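2024-04-08, bench 2, dual-arm cell

Spent the morning turning the Urkum cell rules into something a tired person can follow. The version taped inside the cabinet runs to 106 clauses, several of which contradict each other, and one of which refers to a pendant we returned in March. Paraskevi Mitsotakis-Vlachou wants a single page. I have two, in a small font, so we're negotiating.

The part that gave me trouble is anything where one arm holds a tool and the other holds the part. Our rules were written for one arm and a fixture. A fixture stays where you bolted it. With screwdriver on one side and cable plug on the other, both ends of the problem can move, and "keep clear of the moving arm" stops being useful advice.

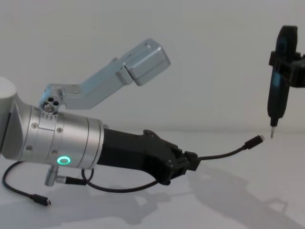 Who gets to call a stop when two arms share a workspace?

Anyone in the room, at any time, with no explanation owed until both arms are halted. The stop has to halt both controllers together, so a button that reaches only one arm doesn't count as a stop button.

Clause 14 in the old copy said "the responsible operator" could stop the cell, and then left that person undefined for the rest of the document. Struck.

Other wording settled today:

- A held tool counts as part of the arm. The reach envelope gets measured to the end of the bit. Orkutell has been drawing its keep-out zones to the flange, which makes for a lovely tidy drawing.
- Loose cable is an obstacle. It gets its own line on the pre-run check, ahead of the software items, where people might still be reading.
- Hand guiding is for one arm at a time, with the other in a monitored standstill.
- Powered drivers stay disabled during alignment moves. Enabling one is a separate step with its own log line.
- Speed cap for tip-to-tip approaches goes in the recipe file. It currently lives in my head, and I take vacations.

Still arguing about the final approach. Economou's draft allows the controller to close the last bit of distance on its own if the camera sees both tips. Mine says it has to hold short and wait for a confirm. From up close a tiny gap and contact look far too similar for my taste – and a shadow on a pale tabletop doesn't help anybody judge depth. Proposed compromise: hold short, check both the wrist view and the outside view, then confirm. Economou called this slow. I wrote "slow" down as a feature.
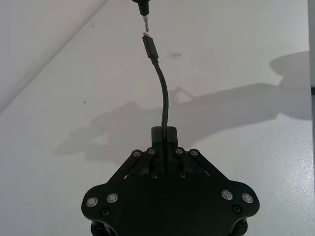
## Left over

- Log retention. Flisto keeps 3,000 events and then overwrites the oldest without a word. Jogging eats the buffer fast, so a stop in the morning can be gone by the time someone asks about it. Export before lunch until we get a real fix.
- Fault 502 means "peer not ready" on one controller and "peer lost" on the other. These call for different reactions. Put both meanings on the laminated card.
- Paraskevi's redline deletes my paragraph on sleeves and lanyards as "obvious." Putting it back in, shorter.
- Form 204 still asks for the name of the robot's supervisor. Leaving that one for her.
- Print the new page, take the old one down *first*. Last revision we had both up for weeks and everybody followed whichever was more convenient.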